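How to Test Whether a Robot Arm Can Do a Chore Yet

People ask whether a machine can fold the wash or clear a table. The answer depends on how you ask. A short clip tells you it worked one time. These steps give you a number you can compare next month.

1. Pick one chore and write down where it ends. "Fold the shirt" is too loose. "Shirt folded in half twice, lying flat, no sleeve sticking out" can be checked by anyone.

2. Choose the starting state. Do not lay the shirt out neatly. Drop it from chest height and leave it how it lands. A flat shirt is a much easier job, and laundry does not come that way.

3. Set a time limit. We use 2 minutes for a single garment. If the arm is still working when the clock runs out, score it as a miss.
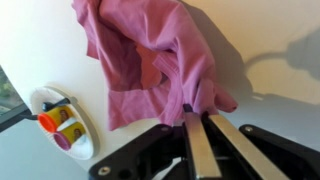

Cloth is hard for a gripper with two stiff fingers. It hides its own corners, and every pull gives it a new shape. The arm may get a good pinch and still have no idea which part of the garment it is holding. For this reason, score the grasp and the fold separately.

4. Run 10 trials without touching the settings. Write down every miss in a few words: dropped, wrong edge, two layers, timed out. Tahira Virk keeps ours in a plain spreadsheet.

5. Change one thing and run the set again. Try a thicker fabric, then a different table height, then evening light.

6. Do the chore by hand and time that too.

On the Humari bench, small hard items are close to routine. Picking up one garment is fair. Folding it from a heap still needs a person nearby, and I would not leave the arm alone with a full basket. Sandro Messina is more hopeful than I am about towels. We plan to run those in April with the same sheet.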